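Home Explore Lists Saved Log in

I've had the Tendeo two-arm kit on my table since February and people keep asking if it's worth $612. Thread.

The price covers both arms, the head camera, the wrist cameras and a year of Nullance, the software you train and run it with. Table not included. Mine is just a wooden one pushed up against a wall.

My test job is small medicine cabinet stuff and a clear plastic tub. Put things in, take things out. It's a fair test because a carton, a bottle and a tube all need a different grip.
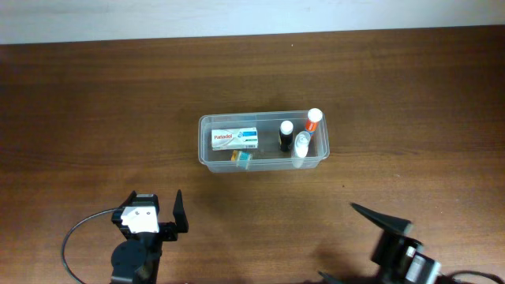
Setup

Assembly took me one long evening. The printed guide skips the cable routing for the left arm, so look that up on the Wyss forum before you start. Leave plenty of slack at the wrist.

Calibration in Nullance is almost 40 minutes the first time. It saves the result, but if you bump the table hard you'll be doing it again.

Training: I recorded 36 demos by hand for the carton and the ointment jar. The carton picked up fast. The jar is harder. It's short, the lid is shiny gold metal, and the fingers have to come down on either side of it without much room for error.

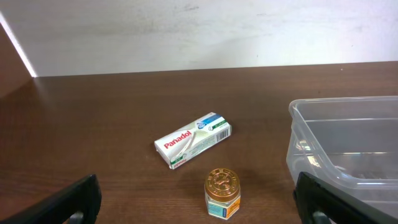
Page 2

Wrist cameras are better than I expected for the money. I can read the big lettering on a box in the feed. Clear plastic is the weak spot. The rim of the tub is fine, but the walls and floor throw a lot of glare and the depth guess wanders. Turning off my desk lamp helped more than any setting did.

Reach is good. One arm can work the right end of the tub while the other stays over on the left, and Nullance keeps them out of each other's way if you draw the zones yourself. The automatic zones are too big and waste half the table.
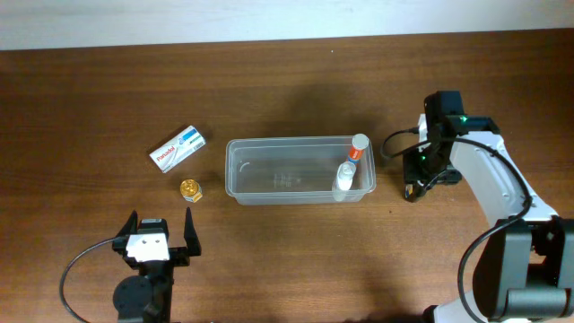

Tube and white bottle in the tub, Panadol and the gold lid still out on the wood.

Grip force is my main complaint. There's one slider for the whole gripper and it ships set too high for thin cardboard. I'd like a separate limit for each object. Cerkov sells softer fingertips that fit, but that's extra money on a kit that should handle a pill box as sold.

If you buy it, drop the slider before you run anything with cartons, and practice on empty ones.

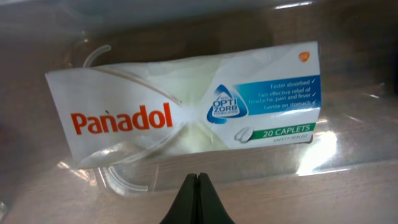
Marisol replied that she had the same trouble with tea boxes and got around it by making two profiles in Nullance, one soft and one firm, and switching between them by hand.

Trying that tonight. Switching by hand is a pain in a long run, but it beats one slider for everything.

Would I buy it again? Yes at $612, for learning on. I wouldn't leave it running while I'm out of the room.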